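Section 2. Comparing grippers on the Leler arm

2.1 Before you start

This section covers fitting two grippers to the same arm, one after the other, and comparing them on the same tasks. It assumes the arm is already clamped down and that the controller passed its start-up check in Section 1. If it didn't, go back and sort that out first. A gripper comparison on a badly homed arm is worth nothing.

You will need:

The Leler arm and its controller
The Gudine soft-finger gripper
The Cho parallel gripper
The wrist camera and its short lead
The fixed camera on its own stand
The 2 mm hex key from the tool roll
Tissues or dry wipes for the wiping task

The comparison tasks are meant for an ordinary desk. A monitor, a keyboard and a few small things to pick up will do very well, and you don't need to buy test blocks.

CAUTION: Keep hands, sleeves and hair out of the arm's reach whenever the controller is on, even when the arm is still.

2.2 Fitting the gripper

1. Switch the controller off and wait for the joints to settle.

2. Undo the two screws on the wrist plate with the hex key. Support the gripper with your other hand as the second screw comes out.

3. Line up the notch on the new gripper with the notch on the plate. It only goes on one way round.

4. Put both screws in finger-tight, then tighten them in turn. Stop when they are snug. The plate is soft and the threads will strip.

5. Plug in the gripper lead and leave enough slack for a full turn of the wrist.

6. Switch on and pick the gripper from the list in the controller menu. The grip force goes back to its default each time you change gripper, so set it again now if you use your own value.

NOTE: If the menu shows error 2681, the controller can't find the gripper on the lead. Switch off, push the plug fully home and try again. Don't pull the plug out with the power on.

2.3 Setting the fixed camera

7. Place the fixed camera so that it sees the whole working area and the wrist at its highest point. Check this by moving the arm by hand with the brakes released.

8. Run the sweep at your normal working speed and look at the footage. At the default shutter setting a fast sweep smears the gripper so badly that you can't judge the fingers, though the keyboard and other still things on the desk stay clear enough.
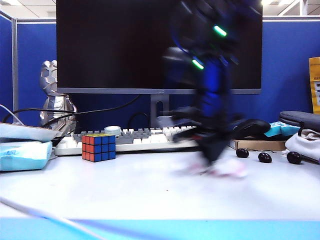 9. If you need to see the fingers during a move, shorten the shutter time or drop the arm speed to 17 per cent. Slowing the arm is the better choice under office lighting, as a short shutter makes the picture dark and grainy. Use the same speed for both grippers.

10. Save the camera settings under a name you will recognise. Changing them halfway through means starting the comparison again.

2.4 The pick task

11. Choose one hard object with flat sides and one small rounded object. Note where each one starts.

12. Run the pick program with the first gripper. Write down any drop, slip or missed grip as it happens - it is easy to miss one when going back over the footage later.

13. Change gripper as in 2.2 and run the same program from the same starting places.

The Cho usually does better on flat sides and the Gudine on rounded ones. Shiyu Tang, who wrote the pick program at our Kollesstead workshop, suggests running the rounded object first with both grippers. Problems with grip force show up there soonest.

2.5 The wiping task

Wiping is harder on a gripper than picking. The fingers have to hold something limp and press it against a surface at the same time, and too much force in either direction spoils the result.

14. Fold the wipe so that there is a double layer where the fingers will press. A single layer tears or slides out.

15. Close the gripper on the wipe and bring it down on a smooth, pale surface with a small mark on it. Start beside the mark and leave a gap, so the first stroke begins on clean surface.

16. Check the wrist camera view before the first stroke. The mark should be in clear view, with the wipe below it. The hand will throw a shadow on a pale surface, and this is fine so long as the mark stays outside the darkest part. Parts of the gripper close to the lens will look blurred. Leave the focus set for the surface.

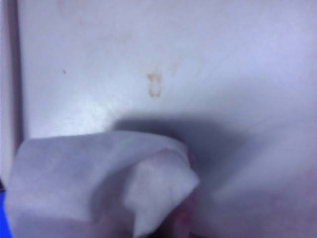
Can I use the same grip force for both grippers?
Only on the pick task. For wiping, set each gripper to the lowest force that holds the wipe through a full stroke, and write both values on the results sheet.

17. Run the wiping program, then lift the arm clear and save a still from the wrist camera. Use a fresh wipe for the second gripper.

CAUTION: Don't use wet wipes or spray cleaners with the Gudine. The finger mounts are not sealed.

2.6 Putting things away

Park the arm, switch off at the controller and take the gripper off if the arm will be left overnight. Store the soft fingers open. Fingers left closed for long periods take a set, and the grip will be uneven the next time they are used. Spare fingers are listed in Section 6.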